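Grolteo Breakfast Pack review: a lot of money for toast

Posted 1st April in Robots and Automation, by Gheorghița Chiriac

Grolteo would like £2000 from you before its software will touch a slice of bread. That is the price of the Breakfast Pack, an add-on for people who already own an arm and a five-fingered hand, and it buys you a set of trained kitchen skills, a year of updates and a setup call with someone patient. The arm and hand are extra. So is the toaster.

I have been sent plenty of these packs and I start from the same place with all of them. The sales video shows one smooth run in a lovely kitchen. I want to know about the other runs, and the sales people would like to talk about the future of the home.

Setup took me most of an afternoon. The installer refused my first login, then accepted the same one an hour later with no explanation. Calibration means moving the hand to a string of points on the table and pressing Confirm at each, and if you lean on the table halfway through you start again. The manual is 11 pages long and three of them are about the licence.

You pick jobs from a menu: put bread in, lower the lever, take toast out, move to plate, move to rack, shift a mug. They can be chained together, which Grolteo calls a "morning". Each one shows a confidence score before it starts. I stopped trusting the score on the second day, when it gave the same cheerful green for a job it finished and a job it gave up on.

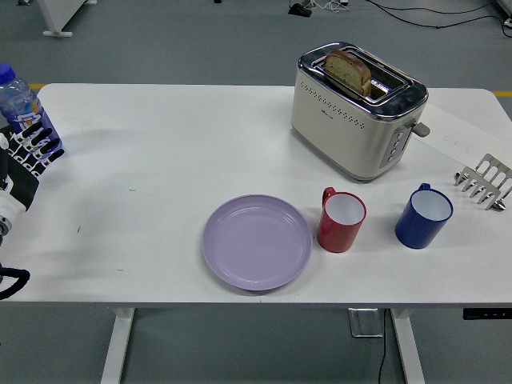 Mugs were the best part. With the handle pointing somewhere sensible the hand goes in slowly, takes hold and puts the thing down without a bang. Turn the handle away and it dithers, backs off, has another look and sometimes asks for help by way of a pop-up on the laptop. I can live with that. It beats a pack I tried last June from Zekier, which never asked for anything and broke two of my mugs.

Bread is harder and the pack knows it. Firm slices from a seeded loaf usually went into the slot. Soft white sliced got pinched into a sort of bow tie. Taking toast out again was worse, and I'd call that job unfinished: the fingers are thick for the space, and the software's answer is to try the same grip several times over. Grolteo says a fix is coming. It didn't give me a date.

The lever it can manage, though it presses as if defusing something. Getting toast into a rack I saw work a handful of times, and I was pleased each time, and then I remembered the price.

Support was decent. I wrote in twice without saying I was a reviewer and had a proper reply both times, one of them with a settings file attached that did cure the drifting I'd complained of. Less good is the yearly renewal, £700, after which you keep the skills you have but lose new ones. The cheaper Grecu kit costs £300 and does nothing with bread, but its pick-and-place is nearly as steady, and you can teach it your own jobs without paying again.

Who is this for? A lab or a college that needs a kitchen demo by next week might get its money's worth. Anyone hoping for breakfast should wait for the fix, and ask to see it running on soft white sliced before paying.

Grolteo Breakfast Pack, £2000 from Vivport. Two stars out of five.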